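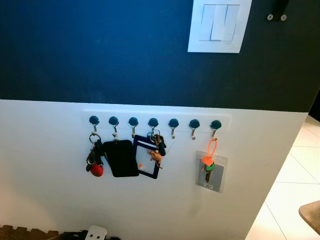
Small Shop, Big Contract

I spent two days in August at Cavura, a machine shop in Oltum that makes buffer springs and gas tubes for military rifles, and I came home with cutting oil on my good shoes. I loved every minute of it!

The company had just landed the biggest order of its life: a 3-year deal to supply 2278 spare parts kits a month. Before that, Cavura mostly sold to hunters and the odd police department (plus one very loyal guy restoring old range guns).

You'd think the hard part would be the machining. Nope, it's the inspecting. Every spring gets squeezed, measured, logged and squeezed again, and a bad one can hold up the whole tray.

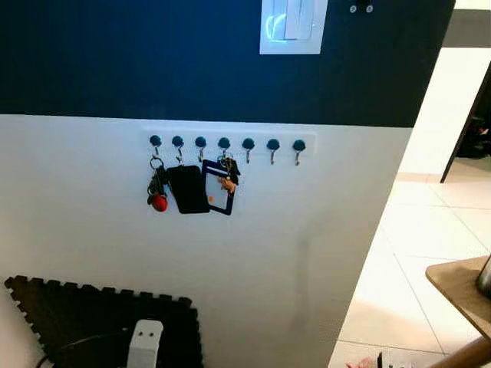 I watched one tray get sent back over a scratch I couldn't find with a magnifier, and I really did try. The inspectors were very nice about it.

The payroll has gone from 65 people to 70 so far, and the new hires start on the Jafri line, a set of older lathes that everybody complains about and then refuses to give up. The finished kits get boxed up and trucked to a warehouse in Hukar, and after that the shop rarely hears about them again unless something's wrong with the paperwork. 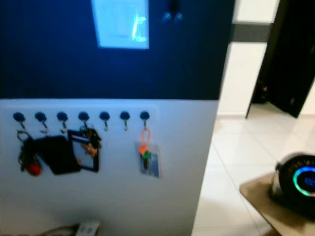

Navy over white, with a seven-hook key rack.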